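# Dusty wicker basket, how do I clean it without wrecking it?

Posted in **Household > Storage & Baskets** by **Mahsa Azimi**, 3 Nov 2006

Hello all, first proper question from me so be gentle!

I've got a dark brown woven basket that I picked up at the Galmont indoor market back in June, and I want to use it for bread rolls and things on the table when my in-laws come over. It's been living on top of the wardrobe with scarves in it and it's filthy in all the little gaps. I gave it a good shake out of the window and a cloud came out (sorry, downstairs). The flat parts wiped up all right with a duster, but the plaited bit round the top just holds on to everything, and there's fluff in the corners of the bottom that I can't shift with my fingers.

It's the rectangular sort with rounded corners, and the sides lean out a bit towards the top. The weave is quite fine and tight but you can still see daylight through it.

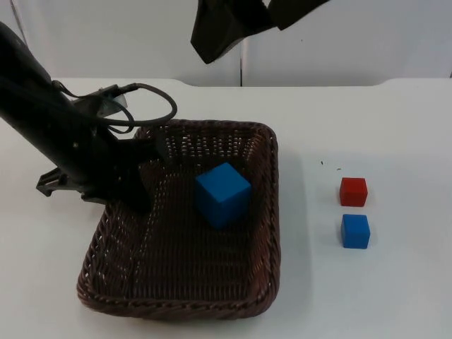
## What I'd like to know

- Can I put it in the bath with some washing-up liquid or will it go all out of shape?
- Does the dark colour come off? I've got a white table and I'd rather not find out the hard way.
- Is it all right to put food straight in, or should I line it?

I paid 6 pounds for it so it's not an heirloom, but I do like it and I haven't seen another that size. My mum says just hose it down. My mum says that about most things.

Thanks in advance!

Mahsa

---

## Answers (3)

### Rūta Juška

Hi Mahsa, please don't put it in the bath! I did that with a lovely deep one years ago and left it soaking while I was on the phone to my sister, and the base dried with a hump in it. It never sat flat again. I ended up keeping clothes pegs in it.

What I do now, and I've got far too many baskets so I've had the practice:

1. Hoover first, with the soft brush bit on the end of the hose. Do the inside, then flip it over and do the underneath, then go round the outside. You'll get loads more out if you turn it a couple of times and go over it again.
2. Old toothbrush, dry, for the rim. Work along the twist, the same way the strands go, so the bristles get down in between. If you go across it you just catch the ends and they start to poke up.
3. Bowl of warm water with a tiny squirt of washing-up liquid. Wring a cloth out really hard and wipe a side at a time. Change the water when it goes grey.
4. Clean damp cloth to get the soap off, then a dry tea towel.
5. Leave it somewhere airy overnight, upside down on a rack or on two wooden spoons. Keep it away from the radiator, it'll go brittle and start to creak.

About the colour, try a bit on the underneath first with a damp white hanky. Mine from the Flultska shop left a brown smudge the first time and nothing after that. If yours keeps coming off on the hanky then I'd stick to the hoover and the dry brush and leave the water out of it altogether.

And yes, line it for bread! Crumbs get down in that sort of weave and you'll be back here in a fortnight. A big cotton napkin does it, folded corner to corner so the points hang over the sides. Looks nice too.

### pramimness_pete

hairdryer on cold, blow it from the inside out, do it in the garden. takes two minutes. never washed one in my life

### Steinbach Sue

Agree with Rūta on nearly all of it, but I'd skip the soap if it's going to have food in. I use plain water with a splash of white vinegar, and the smell is gone by the next morning. Proportions don't seem to matter much, I just slosh.

One more thing, have a feel round the inside before you put a good napkin in there. The finer the weave, the more little ends there are tucked away, and they snag. Snip them with nail scissors, close as you can, don't pull! I pulled one once and a whole row came with it.

If the colour looks dull afterwards, a few drops of baby oil on a rag will bring it up, but only on the outside, and buff it well. I wouldn't do that anywhere the rolls might touch.

---

**Mahsa Azimi** replied:

Oh this is brilliant, thank you! Did the hanky test under the bottom and got a faint brown mark, then nothing the second time, so I'm going ahead with the damp cloth tomorrow. The toothbrush is already doing wonders on the rim, I've filled a saucer with fluff. Rūta, how do you store yours, do you stack them or does that squash the edges?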